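Bedroom gripper build reaches the blanket stage

Short update from the Plollen build, for those of you who asked at the last Thursday meetup (and for Teodoro Mendoza, who keeps emailing me about it – hi!). The pair of hand-held grippers is finished enough to use, and we've moved on to bedding.

If you missed the earlier posts, Plollen is what Bendik Blomqvist and I have been putting together between his spare workbench at Rafferty and my place. It started in December as one gripper that could pick up a sock on a good day. Now there are two, black all over except for the blue finger pads, and you hold one in each hand and do your chores with them while the cameras record. The idea is that the recordings teach the arms we're building next, so every fold I do by hand is one I hopefully won't be doing later.

The pads were the big holdup. Our first batch was smooth and the blanket just slid right out, over and over, until I was ready to go back to socks. Bendik redrew them with a fine grid on the face and we printed 26 before we got a pair we both liked. The soft filament came from Dedier, and I've used up most of a second spool. He also cut triangular windows into the frames to save weight, and my wrists would like to thank him for that!
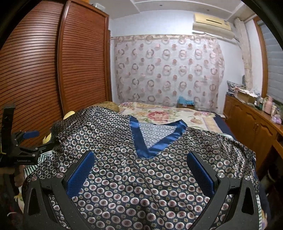
Blankets are a whole different animal from towels. A towel has four corners and you can pretty much always find two of them. A big blanket hides its corners under itself, and when you pull on one side the other side bunches up and you're back where you started. What works best for me is to get hold of the border first, since it's slicker and stiffer than the rest, and follow it along with one gripper while the other holds still. Bendik swears by grabbing the middle and shaking. We've agreed to record both ways and let the numbers settle it.

So far we have 122 blanket runs saved and we're aiming for 200 before we train anything. Each one takes me a few minutes, plus the time I spend messing the bed up again, which I've gotten very good at. Towels took a lot less patience.

Money, because people always ask: the whole thing has cost us $695 up to now, and that's for both grippers, the cameras and all the failed prints. The pivot screws were the one part I wouldn't go cheap on again. The first set worked themselves loose every evening and I was finding washers in the sheets.

Next up is the mount for the first arm. The Onanetti workshop has offered us a corner and the use of their drill press, so we'll be bringing the grippers over there once the blanket runs are done. Bendik is posting the pad files on the group page this weekend – grab the ones marked "grid," the others are the slippery ones.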